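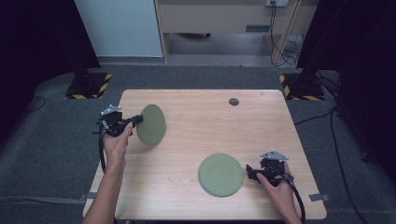 Home | Projects | Shop Hours | Calls | Contact

Wanted: people to pick up plates for a robot that can't do it yet

Posted by Inger Lauritsen in Calls

Print this page | E-mail to a friend

Jalach is a build in the back half of the Dinsa shared workshop. The plan is a pair of arms that can clear a table and put plates away in a normal home. I have been part of it since January, I do the scheduling and the parts orders, and I am not convinced it will work. I'm writing this call anyway because the people who are convinced tend to write calls that sound like a vacation.

What we need is people with two hands and a decent amount of patience. You hold a gripper in each hand and move plates on a table. Lift one, tilt it up, pass it over, set it down, stack it, unstack it. Then again. The grippers record what you do, and Bethel Moges tries to get the arms to do the same thing later. That second part is where my doubts live. So far the arms have been very good at nudging a stack of plates across a table and fairly bad at taking the top one off it.

We are looking for 6 people for the first round. We'd like to end up with 301 usable runs, a number Bethel picked and has defended at two meetings without changing my mind. A run is one plate task from start to finish. If you drop the plate, say so out loud and finish the task if you can. Dropped plates are useful and we don't want them hidden. Last time we asked friends to help, everybody was so polite about their mistakes that they quietly started over, and a good part of an afternoon had to be thrown out.

What a session looks like

You come in at 9 a.m. or 4 p.m. and stay 70 minutes. The first 15 go to fitting the grippers and practicing with nothing being recorded. They pinch between two jaws, so forget what your fingers know about plates. Most people find the weak hand hard. Some find both hard. There are cables on the grippers, and you'll need to keep them out from under the plates and off your wrists. There are also cables on the floor and heavy stand bases with hazard tape on them, so closed shoes, and look before you step back.

You can stop for a break between runs whenever you like. Your arms will get tired before you get bored, or possibly the other way around.

Who should apply

Anyone over 18 who can stand at a table for most of an hour, or sit at it. We can lower the chair, the table stays where it is. Left-handed people please apply, we had none in the trial and it shows. You don't need to know anything about robots. If you know a lot about robots, you're welcome too, but please don't spend your session telling Bethel how you would have mounted the brackets. She has heard it, mostly from me.

Restaurant and cafeteria people, we would really like to hear from you. Saron Woldemariam bused tables for years and her runs look nothing like the rest of ours. She gets the edge up first and turns the plate while it's still moving. Whether a pair of motors can copy that is a fair question - I say no, Bethel says give it until spring.

Who should probably skip it

If you have wrist or shoulder trouble, this will make it worse. If you want to see a robot do something impressive, come to the open evening instead, and keep your expectations where mine are. If you're hoping this turns into a job in robotics, I can't promise that and I'd be suspicious of anybody here who did.

What you get

A $15 gift card for each session, handed over when you leave, including if you quit halfway. Coffee. A set of shop hours you can use on the wood side once you've done the safety talk with Ebise Tamiru. We talked about offering shares in the project. I argued against it, as a share in Jalach is currently a share in two grippers and a parts bill.

What happens to the recordings

They stay on the project's own drive. They show your hands, your forearms if your sleeves are short, the table, and whatever part of the shop is behind it. Audio is recorded too, for the reason given above about dropped plates. If you want your runs deleted, write to Yabsira Kahsay and it gets done that week. Once Bethel has used a batch for training we can delete the files, but we can't pull your plates back out of whatever the arms learned. I asked about this more than once and that is the straight answer. If it bothers you, don't sign up.

Nobody's recordings are being sold. If the group ever votes to share them outside Dinsa, you'll be asked first and you can say no.

How to apply

Put a note in the Jalach box by the front desk, or use the contact form and write "plates" in the subject line. Tell us:

- which hand you use
- morning or afternoon
- any job you've had that involved carrying dishes
- whether you've used a gripper or a reacher tool before (no is fine)

Please don't send a resume. Yabsira reads the box and will get back to you with a time. If you can't make it, tell her, and she'll move you to another slot.

There may be a second round with bowls. I have asked that we get through plates first.

4 comments | 12 shares

Back to Calls | Print this page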